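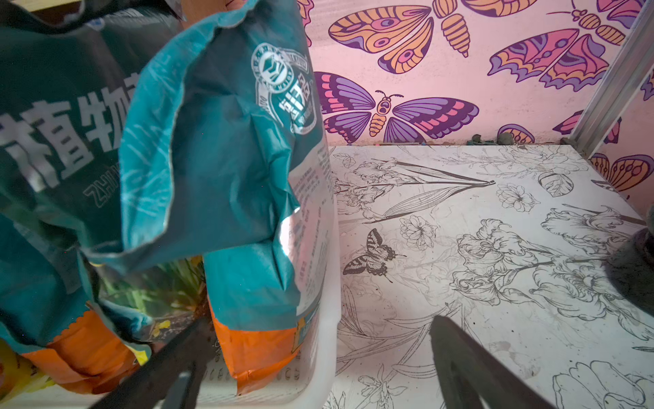 Meal drop-off safety check, Lallby route, 23 June 2021

I do this one before every round, and I scribble as I go, so bear with me!

Front steps at Mr. Bezerra's: OK. The rail got fixed in April and it doesn't wobble anymore. He waved from the window the whole time (made my morning).

Smoke alarm: tested, loud. Battery has 2 years left on it.

Hot food box: 40 minutes from kitchen to last door. Fine, but Érica, please close the lid all the way!

Walkway lights: one out by the gate. Ademir has a bulb and says he'll do it tonight, bless him.
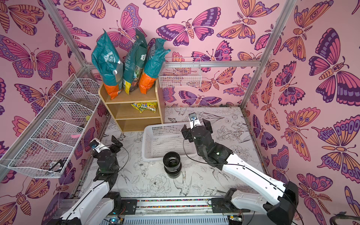

Snack storage: mostly good. I'd like heavy stuff kept low and only light things up top, like those three teal and orange bags standing on the wooden shelf unit. Cans go on the bottom, please, even when you're in a hurry.

Phone list: two numbers were old. Cleiton gave me his new one and I wrote it in.

Still open: gate bulb, lid reminder.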